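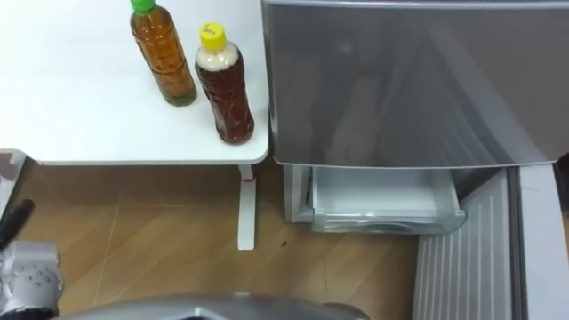 Section 5. Setting Up a Shared Break Room Refrigerator

This section applies to all Hikusach upright models installed in offices and common rooms.

5.1 Placement

1. Leave a gap between the cabinet and any table or desk so that the door opens fully.
2. Turn the leveling feet until the cabinet stands firm.
3. Let the cabinet stand upright for 5 hours before connecting it to power.

Caution: Do not use an extension cord. 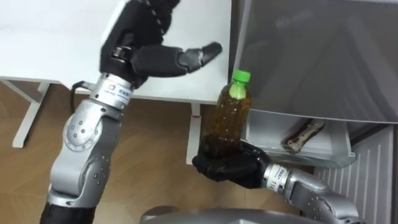
Figure 5-1. Plastic drink bottle between table and refrigerator.

5.2 First Loading

4. Set the dial to the middle position and close the door.
5. Wait until the ready light stays on, then load chilled items first.
6. Place bottles upright, with caps fully tightened.

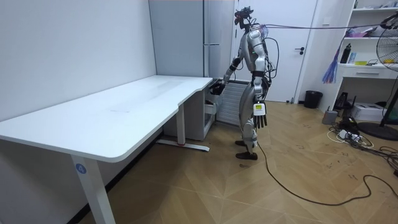
Note: The lower door shelf holds up to 17 pounds. Heavier items belong on the bottom shelf of the main compartment. Do not cover the air vents at the back.

5.3 Routine Care

7. Wipe the door seal each week with warm water and mild soap.
8. Unplug the cabinet before cleaning the interior.
9. Replace the odor filter every September.

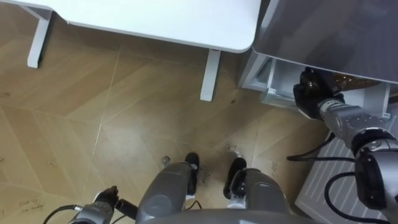
May the refrigerator be moved after it has been loaded?
Empty it and unplug it first. After the move, repeat the steps in 5.1.

Revised May 2024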